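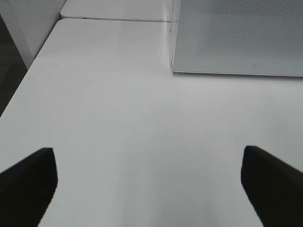
Workshop tips: budgeting for a bench robot arm

These notes cover small electric arms of the sort that stand on an ordinary table and run off a household plug. Larger floor-mounted machines need a different kind of planning and are left out. Last revised 28th February.

Start with the table

Most first budgets list the arm, the gripper and the controller, and put the table down as already owned. Check that first. An arm that stops quickly pushes back on whatever it is bolted to, and a light table will shift or rock. Press down hard on each corner in turn. If it moves under your hand, it needs bracing or replacing, and either one belongs in the budget.

Two tables pushed together give a longer work area for very little money. The join is the weak point. Bolt the frames to each other underneath, level them with a straight edge across the seam, and keep pick positions on one side of it or the other. A step of 2 mm is enough to catch flat fingers travelling low over the surface.

A plain white top makes crumbs, swarf and dropped screws easy to find. It also throws light back at a wrist camera, so if the top has any sheen, allow for a diffuser on the lamp. A matt mat is cheaper still but has to be fixed down at the edges.

Measure what surrounds it

Write down the following before asking for a quotation:

- length and width of the clear top, excluding anything that stands on it
- distance from each edge to the nearest wall, cabinet or partition
- height from the top to the lowest shelf or light fitting
- position of the nearest socket, and what else is on that circuit

Upright panels and cabinet sides take away more room than their thickness suggests. The elbow swings wider than the gripper on most arms, and a supplier's reach drawing usually shows the gripper only. Ask for the elbow drawing as well. Grimshaw include it with the quotation; Oridier send it if asked.

A perforated panel standing at the edge of the work area is a reasonable screen. It holds back light parts and lets some air through. It is not a guard in the safety sense unless it has been specified and fixed as one, so don't enter it in the budget twice.

Electrical supply

A small arm will normally run from a 13 amp socket. The compressor for a vacuum cup may want one of its own. My workshop was wired in 1951 and had a single socket by the door, so the electrician's bill came in ahead of the gripper's. Get the wiring looked at before the order goes in, as the work may need to be booked well ahead.

Gripper and fingers

Quotations often show the gripper body and leave the fingers as an optional line. Plain parallel fingers with flat, squared ends suit boxes, blocks and most kitchen containers. They are poor on thin sheet lying flat, and on anything round and polished.

Black fingers stand out well against a white top, which helps when you are teaching positions by eye or through a camera. Against a dark bench they vanish. Endix supply the same finger in both colours at one price, so decide before ordering.

Buy a spare pair at the outset. Fingers are the first thing to be bent, and a replacement ordered singly costs more in carriage than in metal.

What to put in the budget

Take the quoted price of the arm and add 50 per cent. On the two installations I have costed in full, that covered everything below, with a little left over on the second:

- gripper, fingers and spare fingers
- mounting plate and bolts
- table bracing or replacement
- electrical work
- cable ties, sleeving and a strain relief at the base
- emergency stop, if sold separately
- carriage both ways, in case of a warranty return
- your own time, at whatever rate you normally use

Software is the line most likely to grow. Teneo charge by the year and Grimshaw once only. Compare over the period you expect to keep the arm, and ask in writing what stops working if a yearly licence lapses.

Second-hand arms

Ask for the running hours, the reason for sale and a film of each joint moving slowly through its full travel. Listen with the sound up. Saskia Prendergast, who repairs these arms, advises checking that the teach pendant lead is the original - a lead from another model can have the same plug and different wiring.

Before you order

Mark the arm's base on the table with tape and hang a cardboard cut-out of the elbow from a pole at the right height. Swing it through the whole range. Leave the tape down until the arm arrives. If delivery is quoted for June, have the table and socket finished in advance, as some warranties run from the delivery date whether or not the machine has been unpacked.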